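My tabletop rules, written down at last
Feb 28, 2020

A few of you wrote in after my November post asking for the list of house rules I keep mentioning. I kept putting it off, partly because the list lived on the back of a Clukero packing slip and partly because half of it was in shorthand only I could read. I sat down last night with a mug of tea and typed it up properly. These are the rules for the tabletop work, the blocks and pads and simple pick-and-place stuff. The kitchen setup has its own list and it's a lot longer!

I should say up front that none of this is a safety standard. If you work somewhere with a safety person, go listen to them first. Before anybody powers up an arm there's the real paperwork, the stop button check, the walk around the machine, all of that. What I'm writing about is the everyday good practice that sits on top, the habits that decide if your recordings are worth keeping.

Start positions

We recorded 800 runs for the Kozan task last year and threw out 400 of them. Half! I still get a little sick thinking about it. The arms were fine and the driving was fine (mostly). What got us was the starts. One person began with the grippers parked way up high, another began with a finger practically touching a block, and when we tried to train on the whole pile it was mush.

So now there's a rule. Both grippers start open, both are over the table, and neither one is touching anything. You hold still for 2 seconds before you move. I count it under my breath like a kid playing hide and seek.

The blocks get a rule too, and people are always surprised by how loose it is. I want them in reach of at least one arm, with enough room around each one for a finger to get in. Past that, please mess them up. Turn one at an angle. Put the green one behind the yellow one, then next time don't. If you line everything up square every single time, your robot learns to love square and falls apart the first day somebody bumps the table.

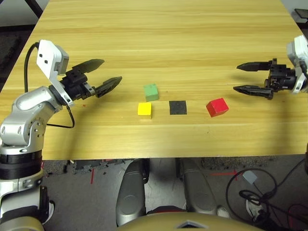 Keep the tabletop boring

If it isn't part of the task, it doesn't go on the table. No pens, no phones, no snacks (I have been guilty of the snacks). We write down what belongs on the table for each task, and the person driving reads it out loud before the first run. It feels silly for a day or so and then you stop noticing.

Tape and cables

Red tape on the floor stays where it is. If you think a piece is in the wrong spot, put a note in the log and we'll talk about it, but don't peel it up in the middle of a session. I once lost an entire afternoon at Nodurham to a piece of tape that somebody had helpfully straightened.

Cables are my weak point. The rule says slack goes well away from your feet and nothing crosses the spot where you step back. I wrote that rule and I break it more than anyone, so if you catch me with a big tangle on the carpet, go ahead and tell me. On the arms themselves I check that every loop has enough slack at full reach, then I check it again after lunch — things creep.

When to stop

We stop after 4 bad runs in a row. A bad run is a dropped block, a gripper hitting the wood, or the driver saying a word I can't print. Hands off the controls, get up, drink some water. I stole this one from the Hillier project, where they're much stricter about breaks than I ever was, and our bad-run pile shrank so fast I was embarrassed I hadn't done it sooner.

Also, log the bad ones. Don't quietly delete a run and pretend it never happened! Mark it, say what went wrong in plain words, and move on. "Red block slipped" is plenty. I don't need an essay.

I'm still arguing with myself over lighting. Right now the rule just says "same lamps on, note the blinds," and I don't think that's good enough, but I haven't found wording that people will follow on a busy day. If you have a lighting rule that works for you, leave it in the comments and I'll try it on the next batch.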